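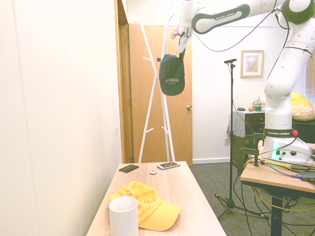
Mirjana Stoyanova charges people to think about their front doors. More exactly, she charges them to think about the six feet of floor just inside, where coats go up, keys get dropped and hats pile up on whatever will hold them. Her business, Brindivley, has been at it for 7 years. I went to see her expecting to come away unconvinced, and I mostly did, though she argues better than her brochure does.

The brochure calls the entryway "the handshake of the home." I read the line back to her and she made a face.

"I didn't write that," she said. "My sister-in-law wrote that. I would have said it's where your stuff falls off you."

Her method is simple enough that I wondered what the invoice was for. Every household, she says, needs a hanging place and a landing place. The hanging place is a coat rack or a row of hooks. The landing place is a table, and it should be narrow, because people fill whatever you give them. Phone, wallet, the change from your pocket. Hats are supposed to go on the rack.

I asked why a baseball cap can't live on the table.

"It can, for an evening," Stoyanova said. "Then there's a second cap. Then the wallet is under a cap and you're late for work and yelling at your kids."

I have lost a wallet in my own house plenty of times and a cap was never involved. She let that go by.

She has strong views about racks. She dislikes anything with a heavy round base, which she says gets kicked, and likes the light standing kind with crossed legs that can be lifted with one hand and moved when the vacuum comes out. I pointed out that the light ones tip over. I own one. Put a winter coat on one side and nothing on the other and it's on the floor by dinner.

"So put something on the other side," she said.

I asked if that was the professional advice.

"That's the professional advice. Coats low, hats high, both sides. People want it to be more complicated than that. I had a client who wanted me to tell her about feng shui. I told her to take four coats to the attic."

On caps she gets almost technical. Hang one by the strap at the back and the brim drops straight down, the cap takes up very little room, and you can get two on a hook. Set it over the end of the hook like a bowl and sooner or later you get a bump in the crown. Her clients, she says, worry far too much about the shape of the crown and not at all about the sweatband, which is the part that goes bad. A cap that comes in damp should hang somewhere with air around it. On a table it should rest on its crown, brim clear of the surface, if it has to be there at all.

None of this struck me as wrong. It also struck me as the sort of thing a person's uncle says for free. Brindivley charges 50 dollars for a first visit, and a full job, with furniture, can reach 900. I asked her what a customer gets at that price that a trip to the hardware store wouldn't provide.

"Somebody who makes you do it," she said. "You know all this. Your house is still a mess, am I right?"

She was, and I told her I'd be writing that down only because my wife would bring it up otherwise.

For a second opinion I called Zdenka Krasniqi, who sold hall furniture for the Skandera stores before she retired and has watched customers carry home a great many racks. She was cooler on the whole idea than I was.

"They come in August for the kids' school things and buy the one with the most hooks," Krasniqi said. "By the first snow you can't see the rack. You could sell them a telephone pole and they'd cover it."

Did she think a table by the door helped?

"It helps until somebody puts a cup on it. Once there's a cup, it's a kitchen."

When I passed this along, Stoyanova laughed and then objected. A cup by the door doesn't bother her. People drink their coffee on the way out, they set it down to find their phone, and it goes back to the sink or it doesn't. She would rather see a cup, she said, than one of those big decorative bowls, which she considers the worst thing ever sold for an entryway. Everything small goes into the bowl. Buttons, coins, batteries, a key to a lock you no longer have.

"You don't own a bowl, you own a little landfill," she said.

I'll give her the bowl. Ours has been on the hall table since we moved in, and that night I tipped it out and found a library card belonging to a person I have never met.

What I couldn't get from her was any sign that the effect lasts. She doesn't go back to check. She said 2 clients had called to report that things were still in order, and when I asked about the rest she said that people who are happy don't call. People who have given up don't call either, I said. She agreed with that pretty readily.

She also told me her own rack, at home, has a bathrobe on it and has for months.

"It's a good hook," she said. "It's exactly the right height for a bathrobe."

Brindivley takes bookings by phone. Stoyanova asks that you don't clean up before she comes.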